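Ernora fined over app billing terms
20th October | By Sointu Partanen
Filed under: Competition & Regulation

Software company Ernora has been ordered to pay a $2 million penalty after a tribunal found its app marketplace kept small developers from telling customers about cheaper ways to pay.

The case was brought by Griffiths, a payroll app maker, and later joined by 600 other developers. They argued the 30 per cent commission left them no room to compete with Ernora's own products.

Ernora has until November to appeal. A spokesperson said the company was reviewing the decision.

Recent items
- Wallar drops bid for cloud storage rival
- Lolau settles patent claim
- What the new merger rules mean for startups

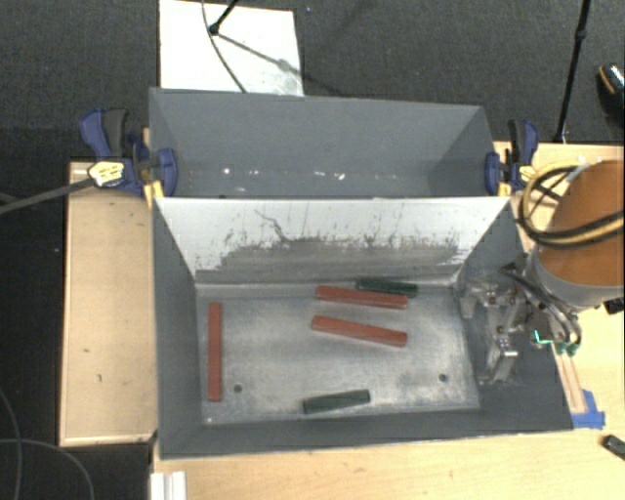

Red and green blocks in a grey metal bin.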